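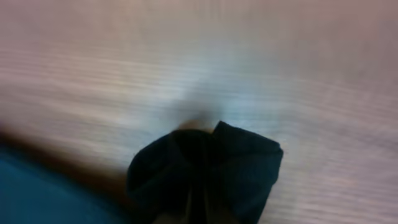
Figure 3. A small dark textile on a light wooden surface.

3.2 Keeping and discarding small textiles

When we began visiting homes in Midville and Drostville, we had expected our householders to talk mostly about the big, costly things in their wardrobes -- the winter coats, the wedding outfits, the good shoes kept in their boxes. They did talk about these, and very generously too, often over several cups of tea. But again and again the conversation drifted back to the small things: socks, dusters, handkerchiefs, the odd scrap saved from a worn-out shirt (Figure 3). These items cost little and are seldom mentioned in earlier work on household waste, and yet people had a great deal to say about them.

Munteanu has argued that a garment leaves the home in stages, passing from best wear to everyday wear and then to rags. Our interviews in Midville fit this picture rather well. Of the 100 households that kept a diary for us through May, most described a drawer, bag or tin where small textiles waited while their owners made up their minds. One retired couple had 5 such places, and were quite cheerful in admitting that they could no longer say what was in each of them.

In Drostville the pattern was a little different. Homes there tend to be smaller, and the weekly textile collection run by Wulov makes it easy to part with things quickly. Even so, single socks were held back far longer than pairs, in the hope that the missing one would come to light behind a radiator or inside a duvet cover. We were touched by how often this hope was spoken of -- and by how long it could last, which in one home was 3 years. Darning, by contrast, came up mainly as something a parent or grandparent used to do. We return to mending skills in Section 4.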